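栏目:小小知识站 > 数学与生活

形状是怎么分类的

你每天都会碰到各种形状。窗户是长方形的,硬币是圆的,一块切好的西瓜有点像三角形。形状有名字,名字不是随便起的。数学家看的是它有几条边、有几个角,边是直的还是弯的,边和边一样不一样长。这篇文章讲一讲常见的平面形状怎么分类,再讲一讲它们在生活里有什么用。

先认识边和角

用铅笔和直尺画一条线,从一个点到另一个点,这叫线段。几条线段头尾相连,围成一圈,中间没有缺口,就得到一个平面图形。每一条线段叫作它的一条边,两条边碰在一起的地方叫顶点,顶点那里张开的口子就是角。

角有大有小。书本的四个角都是直角。比直角小的叫锐角,比直角大、又还没有张成一条直线的叫钝角。你可以拿一张纸的角去比一比:如果纸角刚好能放进去,就是直角;如果放不进去,就是锐角;如果放进去还有空,就是钝角。

角的大小和边的长短没有关系。把一个角的两条边画长一些,它张开的口子还是那么大。很多同学第一次学的时候会在这里弄错。

三角形

三角形有三条边、三个角,是边最少的多边形。两条直直的边围不成一个图形,至少要有三条才行。

三条边一样长的叫等边三角形。有两条边一样长的叫等腰三角形,一样长的那两条边叫作腰。三条边都不一样长的,叫不等边三角形。

三角形也可以按角来分。三个角都是锐角的,是锐角三角形;有一个直角的,是直角三角形;有一个钝角的,是钝角三角形。一个三角形里最多只能有一个直角或者一个钝角。

还有一件事很重要:三角形不容易变形。拿三根冰棍棒,两头钻孔,用图钉连起来,你会发现推它、拉它,它的样子都不变。再多加一根,做成四边形,轻轻一推就歪了。自行车的车架、屋顶的支架、高高的塔吊,里面都有很多三角形。

四边形

四边形有四条边、四个角,这一家的成员很多。

正方形的四条边一样长,四个角都是直角。长方形的四个角也都是直角,对边一样长。所以正方形也算长方形,是比较特别的一种。

菱形的四条边一样长,角却不一定是直角。把一个用木条钉成的正方形轻轻推歪,得到的就是菱形。平行四边形的两组对边分别平行,平行的意思是两条线不管延长多远都不会碰到。梯形只有一组对边平行,有些水渠的截面就是梯形,上面宽,下面窄。

小山镇图书馆的儿童室里有一位老师叫Vasanthi Varma,她教孩子们认四边形时,常常请他们先用手指沿着边走一圈,每到一个拐弯的地方停一下,再说出下一条边往哪边去。用手摸过以后,再回到纸上看,就比较容易记住。

边更多的图形

五条边的叫五边形,六条边的叫六边形,再往上还有七边形、八边形。边都一样长、角也都一样大的,叫正多边形。

正六边形有一个本领:许多个同样大小的正六边形拼在一起,可以把平面铺满,不留缝。蜂巢就是这样。能这样铺满平面的正多边形只有三种,另外两种是正三角形和正方形。正五边形就不行,几个正五边形围着一个点拼,总会剩下一条缝。

圆和它的亲戚

圆没有直的边,也没有角。圆上每一个点到圆心的距离都相等,这段距离叫半径。穿过圆心、两头都在圆上的线段叫直径,直径是半径的两倍。

轮子做成圆的,就是利用了这个特点。车轴装在圆心上,轮子滚到哪里,车轴离地面都一样高,车子就走得平稳。要是把轮子做成正方形,车轴会一会儿高一会儿低,坐在上面会很颠。

椭圆像一个被压扁的圆。半圆是圆的一半,它有一条直边和一条弯边。

形状积木

小孩子最早玩的玩具里常常有形状积木。积木是立体的,有厚度,但是把它平放在桌上,从上面往下看,看到的就是一个平面图形。拿铅笔沿着积木的边描一圈,纸上就会留下它的轮廓。

积木一般涂成几种颜色。分类的时候可以按颜色分,也可以按形状分,两种办法分出来的结果常常不一样。一块蓝色的三角形积木,按颜色要和蓝色的放在一起,按形状要和三角形放在一起。分类以前,先要说清楚按什么来分。

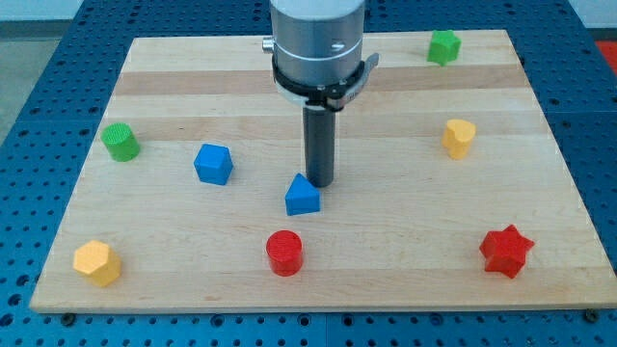

自己动手试一试

准备一张硬纸、一把直尺、一支铅笔和一把圆头剪刀。用剪刀时请大人在旁边看着。

1. 在硬纸上画一个正方形,剪下来。
2. 沿着对角线剪开,得到两个三角形。看看它们是哪一种三角形。
3. 把两个三角形换个方向拼,试试能不能拼出一个更大的三角形,再试试能不能拼出一个平行四边形。
4. 把其中一个三角形再对半剪开,用手里的三块拼一个梯形。

第二步得到的是等腰直角三角形。第三步的两种图形都拼得出来,拼的时候要把一样长的边靠在一起。拼来拼去,图形的样子变了,纸的总面积没有变。七巧板用的也是这个道理,它由一个正方形切成七块,能拼出很多人物和动物。

几个容易混淆的地方

把正方形转一下,让一个角朝下,它还是正方形。形状的名字和它怎么摆没有关系。

把图形放大或缩小,名字也不会变。一个边长4厘米的正方形和一个边长30厘米的正方形,都是正方形。

球不是圆。球是立体的,圆是平的。同样,正方体和正方形也不是一回事,正方体有六个面,每个面是一个正方形。

小词典

顶点:两条边相交的点。
对角线:连接两个不相邻顶点的线段。三角形没有对角线,四边形有两条。
周长:沿着图形的边走一圈的长度。
面积:图形占了多大一块平面。

文:Fiona Hepburn 审读:Angus Dow
2019年5月30日

相关文章
为什么井盖大多是圆的
七巧板的玩法
蜜蜂怎样造蜂巢
对称:从蝴蝶翅膀说起
怎样用一根绳子画圆
尺子上的小格子是什么意思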